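Reports > Lab visits > Drevside, two-arm cell
4 min read

I spent a morning at the Drevside lab in January, mainly to see how Pletard's control stack copes with two arms sharing a table. Renato Panganiban, who maintains the planner, ran the session. The task set is tableware: bowls, plates and a dish rack. All of it is plain coloured stock with very little texture, and the depth estimate suffers accordingly.

Bowls are grasped at the rim. The perception module (Jitaru, developed in-house) fits an ellipse to the rim and passes 6 candidate grasps to the planner, ranked by clearance from the other arm. The wrist view is used only for the last part of the approach, once the fingers begin to cover the target in the head view. 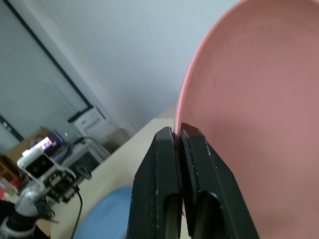
Wrist view, pink bowl held by the rim.

Grip force is capped in software. Renato would like a slip signal as well, but the present driver reports finger position and motor current and nothing else. The current trace is noisy enough that they average it over 3 cycles before acting on it.

Plates are harder. A plate lying flat offers the fingers almost nothing to hold, and the far side of it is often hidden by whichever arm is nearer. Jitaru keeps the last good pose for 400 ms, then marks the object as stale and the planner refuses to move towards it. I asked whether this caused many stalls. The log for the previous build showed 711 stale events, most of them from plates under a forearm.
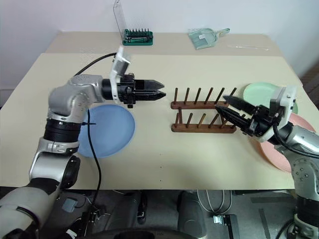

Both arms are planned together as one system, with a swept volume reserved for each wrist. The reservation is released late, so one arm tends to wait while the other retreats. Cables are not modelled – the planner treats them as a fixed margin on each link.

Replay is done in Zakonia, a log viewer that lines up both wrist streams with the joint states. It is slow to load but the time alignment was good. The next release should release the swept volume in segments, and I have asked for a copy of the timing logs when it is out.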